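Kodwood Poker Timer - desktop edition

I wrote the first version of this for my own home game, and it has grown a bit since then. It runs your blinds, your breaks and your payouts on one screen, and you can read it from the far end of a long table. I've tested it with fields of up to 200 players, and it never dropped a level on me.

Setup takes 2 minutes. Pick a starting stack, pick how long you want to play, and the timer builds the blind levels for you. Don't like them? Change any line you want, even in the middle of a game! 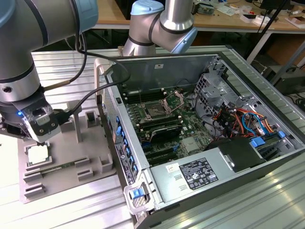 Rebuys get their own page now, which plenty of you asked for. Danish Mirani sent me a long list of odd rebuy rules from his club in Tomdale, and I think I got them all in. It's a small program too - a green stick of RAM like the one lying in that gray tray is plenty to run it, even with the big clock display on. Sound packs are extra.

The download is 234 MB, and one license covers every computer in your house. The next update is due in January.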